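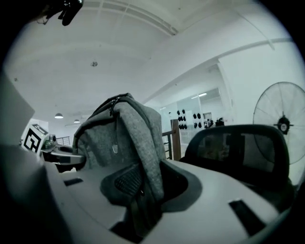

**Tema: Calendario juliano y parroquias de la diáspora**

**archivero_sur**
2 dic 2018

Estoy ordenando los libros de bautismos de una misión ortodoxa de rito eslavo. Son 1.398 asientos en 4 tomos. El tomo II lleva doble fecha; el III, una sola, sin indicar calendario. ¿Criterio para normalizar?

**Koltex**

Si el párroco era el mismo, suponga juliano. La doble fecha solía ponerse por exigencia civil.

**typikon_bcn**

No estoy de acuerdo. Suponer no es un criterio. Busque un bautismo fechado en una fiesta fija, por ejemplo San Nicolás. Si figura como 6 de diciembre, es juliano o juliano revisado; si figura como 19, la fecha civil.

**Koltex**

Eso prueba un asiento, no el tomo. Los párrocos cambiaban de uso a mitad de página.

**archivero_sur**

Hay tres párrocos en el tomo III. San Nicolás aparece dos veces, una con cada fecha.

**typikon_bcn**

Entonces divida por firma y no por tomo. Y compruebe el desfase: 12 días hasta febrero de 1900, 13 después. En el tomo II, si lo aplicaron mal, se verá enseguida.

**Gidey**

En nuestra parroquia transcribimos casi 4.000 asientos con dos campos: fecha literal y fecha normalizada. La segunda queda vacía cuando hay duda. No corrija nunca la literal.

**Koltex**

De acuerdo con los dos campos. Sigo pensando que un campo vacío no le sirve a quien busca a su abuelo. Yo pondría la fecha probable con una marca.

**Gidey**

La marca se pierde al exportar. Nos pasó.

**archivero_sur**

Haré dos campos y dividiré por firma. Empiezo por el segundo párroco, folios 40 a 71.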